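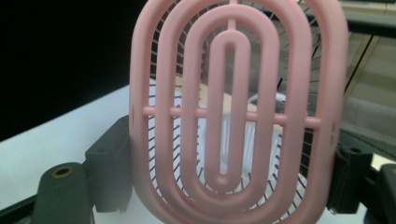 Wiltside Housewares Fair: one day, two halls, too much pastel plastic

I went to the Wiltside fair on September 19, 2024, mostly to find out whether the small household goods trade has anything new to sell us. The organizers promised 166 exhibitors. They may well have had them, but a fair number of the stands I passed had a tablecloth, a bowl of mints and a sign with a phone number on it.

Getting in

Entry was $11 at the door, and the line moved slowly because one scanner was down. The shuttle from the train station is advertised as "continuous." I waited long enough to read the whole program twice. If you go next time, walk. It's downhill.

Hall A: kitchens and "systems"

Everything is a system now. A dish rack is a drying system. A set of three jars is a pantry system. Plondora had the biggest stand in the hall and a man with a headset showing how their stacking containers lock together. He did it well. Then I tried it, and the lids took both hands and some language. He told me they loosen up with use, and I would like to see that in writing, because a lid that loosens up sounds to me like a lid that will leak.

Pastels are everywhere this year: pink, mint, a yellow like weak custard. I asked at four stands why, and got four versions of "customers love it." Two of those stands had launched their line that same week, so I'm not sure which customers they meant.

The talk

I sat through "The Home in Ten Years," given by Ivana Maldonado, who buys for a chain of small stores and was the most sensible person on the program. Her point was that most homes are still full of things bought fifteen years ago, and that the trade keeps designing for a shopper who throws everything out each spring. She put up return figures for one product, a countertop compost bin: 3000 shipped, 600 sent back, mostly over the smell. There was a bit of shuffling in the seats. The next speaker was selling a countertop compost bin.

Hall B: bathrooms, cleaning, storage

Quieter and better. Zotum makes brushes and scrapers and doesn't pretend to make anything else. The handles felt solid and the prices were printed on a card, so I didn't have to hand over my email to learn what a brush costs. I bought a grout brush. The bristles have held up so far, though I've only done the one shower.

Pop, a few stands down, wanted me to scan a code before they would discuss the price of a soap dish. I didn't scan it.

Food

A cheese sandwich and a coffee came to more than the ticket. The coffee was fine. Seating was one row of high stools by the fire exit, all taken by exhibitors on their phones.

Was it worth the day?

For a store buyer, possibly, if you have appointments and stay in Hall B. For anyone else I doubt it. The "fair-only discounts" I checked later against two online stores, and one of them was the normal price with a red sticker on it. The next edition is planned for April, with a third hall. I'd want to hear what they intend to put in it before I buy a ticket.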